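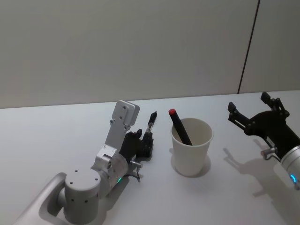 The two-arm cell at Jatar took up most of our time again this month, so I'll put it first. We agreed at the start that the plan is still to keep both arms on the same service schedule, even though the left one gets all the hard jobs and the right one mostly holds things for it. There was the usual mix-up over which arm we meant (left from whose side?), so from now on we go by the wrist lights: green is left, blue is right. I've promised to write it that way in the log too. The cup with the red-capped marker in it stays as our check piece, since everyone knows it by now and I'm not learning another one!

October
Minutes written up by the Jatar cell lead, for the Plurow maintenance group

Last month's minutes were fine apart from one thing. I'd swapped the cycle counts. The left gripper was at 3415 at its last service and the right was at 2529, and I've fixed that in the log. Sorry to whoever ordered pads off my numbers.

Next up was the cables, which ran long. My feeling is that the little loop under each gripper wants looking at every time we home the arms, and I said so, probably more than once. Somebody thought we should shorten them and be done with it. I tried that on the old Zimberg cell and ended up with a connector pulling whenever the wrist turned all the way over, so I'm not keen. We went back and forth and settled on leaving the length alone, checking the plugs by hand with the power off, and writing down anything that feels loose. 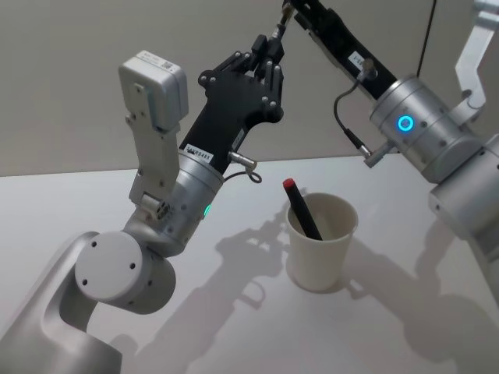 The other half of that talk was about how close we let the grippers get to each other over the cup. The Kang people run theirs with a wider gap and asked why we don't. Well, because the handover is the whole point of our routine, and I'd hate to lose it. We did agree to slow both arms down for the first 2 runs after any service, with a hand near the stop button. I also want the fingers opened and closed on their own before anything moves toward the table. It takes a minute, and I've skipped it myself, so no finger-wagging from me.

Labels came up under other business. They're small and they pick up grease from our gloves, so please copy the text into the log at each service while you can still read it. A wipe with a dry cloth is plenty. No solvent, please, we've been through that. 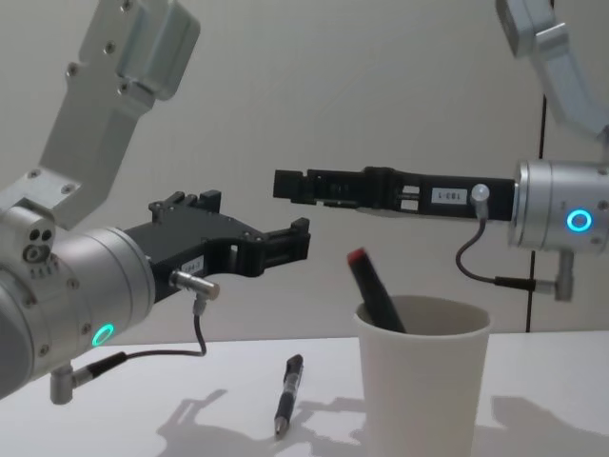

Left and right grippers over the table, label 183-1 on the right one.

To do before next time:
- Spare finger pads, 2 sets, ordered through Plurow (me)
- Bracket screws on both arms checked and marked with paint pen (day shift)
- Slow-start setting saved under its own name so it can't get overwritten (me again)
- Ask Kang for a copy of their gap settings (night shift)

We stopped at 4:15 because the room was booked. The vacuum pump question carries over to the next meeting.

Recent items
Minutes, September: gripper pads and the swapped counts
Zimberg cell: notes on cable length
Plurow parts list, updated
How we home the arms after a power cut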